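Section 6: Setting Up the Sornance Boot and Shoe Dryer

Read this section before plugging anything in. It is short, and the dryer gets quite warm.

6.1 Choosing a spot

1. Pick a flat, dry surface within reach of a wall outlet. The cord is shorter than you would like.
2. Leave a hand's width of open space on all sides. The fan needs air, and so will the room once the boots warm up.
3. Keep the dryer off rugs with a deep pile. It will not tip over, but it will sulk and shut itself off.
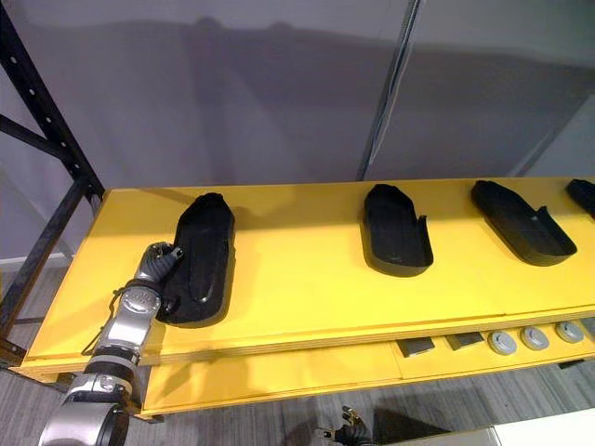
4. Screw the two air tubes into the base, turning clockwise until they click. If you hear no click, back them out and try again. If you hear a crack, turn to Section 22.

NOTE: The tubes are identical. There is no left tube and no right tube, whatever the Rorham edition of this manual told you.

6.2 First run

1. Run the dryer empty for 22 minutes. A faint smell of hot dust is normal. A strong smell of anything else is not.
2. Set the dial to LOW. HIGH is for rubber boots and people who have already ignored the next caution.

CAUTION: Never use HIGH on leather. Leather dried in a hurry goes stiff and stays that way, and conditioner will only make it stiff and shiny.
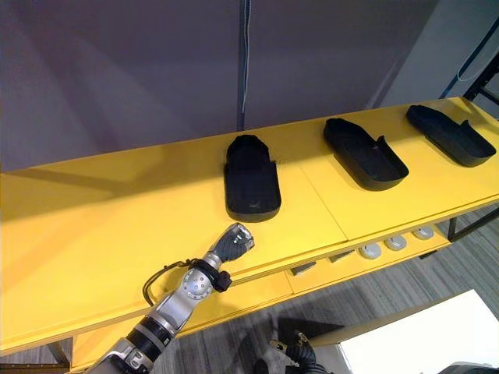 3. Pull out the insoles and loosen the laces all the way down. Shake out gravel and sand first. The fan will otherwise do it for you, upward.
4. Slide one boot over each tube and turn the timer to 6 hours for soaked boots, or 2 for damp ones.

6.3 After drying

1. Switch off at the dial, then at the wall. Wait for the fan to stop before lifting the boots.

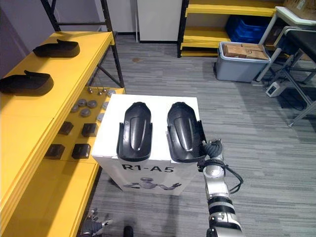

2. Let the boots cool before you put the insoles back. Stand them upright somewhere with moving air, away from stoves and radiators. Side by side with the toes pointing away from you, like the two black shoe shapes on the white box, is a tidy way to do it - though keep the heels a little farther back from the edge than the one on the right.
3. Wipe the tubes with a damp cloth. Do not put them in the dishwasher. Doina Stojanović at the Prustgate service desk has replacement tubes and has heard every version of the dishwasher story.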